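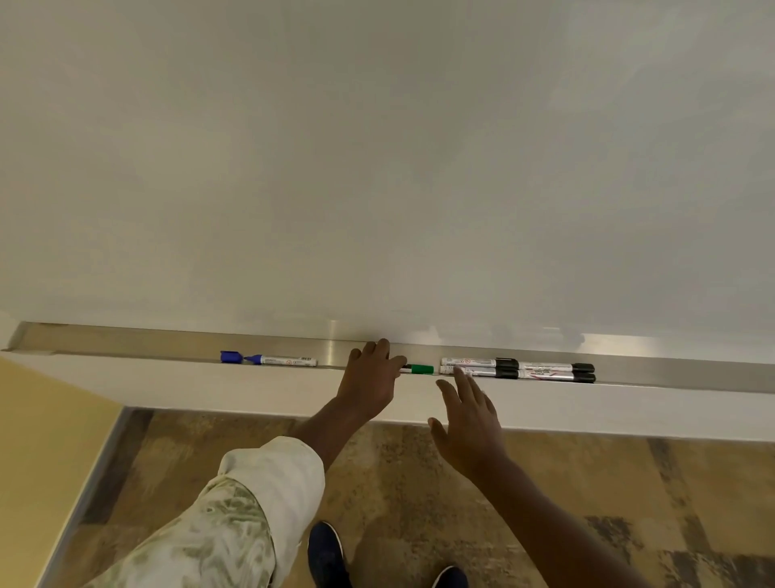
How to Plan a Training Session People Will Sit Through

Most advice on running staff training comes from people who sell staff training. I run sessions for small offices, and I've thrown out most of what I was taught. The steps below are what's left.

1. Write down one thing people should be able to do afterward

If it takes more than a sentence, you have two sessions. "Understand the new billing process" doesn't count. "Enter a refund without calling the front desk" does.

2. Cut your slides

The planner I was given at Verura suggested 18 slides for an hour. I have yet to see an hour that needed them. Put the reference material in a handout and keep it under 500 words. I once handed out 2000 and found most of the copies still on the chairs. 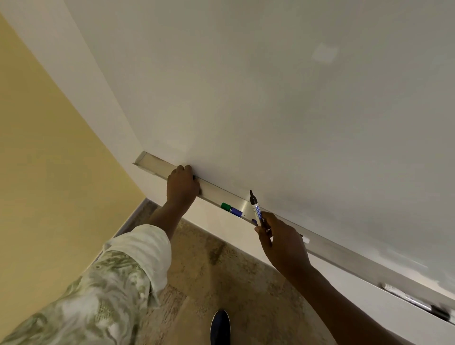

Hands at the marker tray, left end.

3. Be suspicious of icebreakers

I'm told they build trust. I've seen them build a line for the coffee. Start with a real problem from that office – a form that came back wrong, say – and ask how people would fix it. Give them five minutes and don't talk.

4. Let them do the task early

By the 15-minute mark, someone other than you should be working. If you use practice software such as Drokix, log in before anyone arrives and run through the exercise yourself. Don't trust the demo account.

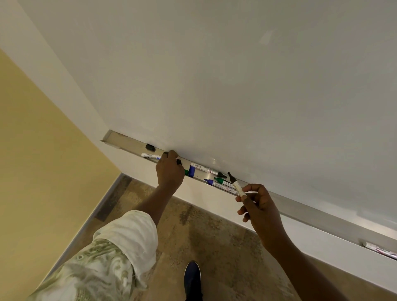
5. Check what stuck

Feedback forms mostly measure lunch. Ask people to do the task again without notes, then ask what slowed them down, and write their answers where the whole room can read them. A blank board with a long tray under it is all the technology this step calls for, whatever the catalog says. Copy the answers down before you wipe anything.

6. Go back in two weeks

Watch one person do the task at their own desk. If they've gone back to the old way, look at the process before you book a repeat session.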